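3.2 Collecting the laundry demonstrations

We chose laundry for the second half of the study because everybody has done it, and because it is surprisingly hard to say how it is done. When we asked people to write down the steps for getting a shirt onto a hanger, they gave us four or five tidy lines, and then did something quite different with their hands. A good deal of what matters in this work seems to sit below the level of words, and that is what makes it a fair test of teaching by demonstration. In the Denau part of the study (Section 3.1) the objects were rigid and stayed where they were put. In the part we describe now, which we call Basance, very little stays where it is put, and the person teaching has to keep changing plans along with the cloth.

All of the Basance demonstrations were given on a two-armed platform in an ordinary furnished living space. We had thought for a while about building a mock room in the laboratory, with even lighting and a plain floor, and we are glad that we let ourselves be talked out of it. Furniture gets in the way of an elbow, light falls where it likes, and other people's laundry is usually hanging somewhere nearby. A policy that has only ever seen a clean bench will meet all of this for the first time on the day it is asked to be useful.

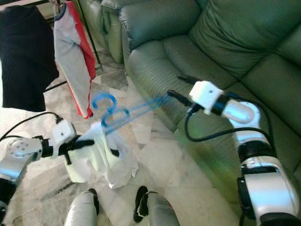
Teaching two arms at once is a matter of deciding, moment by moment, which hand is doing the work and which hand is keeping things still. We asked our demonstrators to think of it that way, and most of them took to it quickly. With the white garment, the left gripper holds the cloth by its top while the right one comes in toward the tips of the blue hangers, and the folds hanging below are left to fall as they please. New demonstrators often tried to smooth those folds before going on, as one would at home. We asked them to let the cloth be unless it blocked the next grasp, and the recordings became shorter and a good deal more alike after that.

Every demonstrator received the same introduction from Haf Pritchard, who also wrote the task cards. A card names the goal and the starting arrangement and says nothing at all about how to get from one to the other. We went back and forth on this, and an early version of the cards did give a suggested order of steps. It made the first few attempts easier, but people then followed the card even when the garment had plainly slipped into a position the card had not foreseen, and the recordings were full of small, stubborn struggles that we did not want the robot to learn from.

Training began in March with 19 demonstrators, none of whom had taught a robot before. Each of them had a practice period, which we did not keep, followed by recorded attempts. Altogether we gathered more than 3,000 attempts. Of these, 700 were set aside for testing before anyone on the modeling side had looked at them, and a further 600 were labeled by hand with the points at which one grasp ended and the next began. Iestyn Humphreys did the greater part of that labeling, and his notes on the cases he found difficult were so helpful that we have included them in full in Appendix B.

A word on failed attempts, which we know many groups throw away. We kept them. When a hanger was dropped or a sleeve got away, the demonstrator was asked to carry on from wherever things stood, as long as it could be done safely, and only to stop if the garment had gone out of reach. Our feeling, which the results in Section 5 mostly bear out, is that a robot learns a great deal from watching somebody recover. The Penry model, which was trained without these attempts, did well for as long as nothing went wrong and then had very little idea what to do next.

We also wanted moments in which the two hands have separate business. Hanging up a shirt ties both arms to one object, and a learner could do rather well by treating the pair as a single large tool. Several of the cards therefore put a second object within reach of the other arm, so that one hand would be holding while the other was occupied with something else entirely.

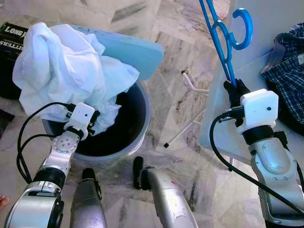
Figure 3. Two objects held at once: the left gripper pinches a white cloth at the rim of the gray bucket, and the right gripper is closed on a blue hanger.

Attempts of this kind were the ones our demonstrators found most tiring, and we tried to be kind about it by spreading them through a session and allowing a rest whenever one was wanted. It is hard to keep a steady grip with a hand one is not looking at. People tended to glance back and forth between the two sides, and the idle hand would sometimes drift a little while their attention was elsewhere. We have left that drift in the data. Smoothing it away gave us prettier curves, but it also took out some of the small corrections that came after, and those corrections were what we had hoped to capture in the first place.

All attempts were stored in the Skerik format described in Section 2.4, with the two arms kept as separate streams on a shared clock. The full set of task cards, in the wording used from the second week onward, is given in Appendix A.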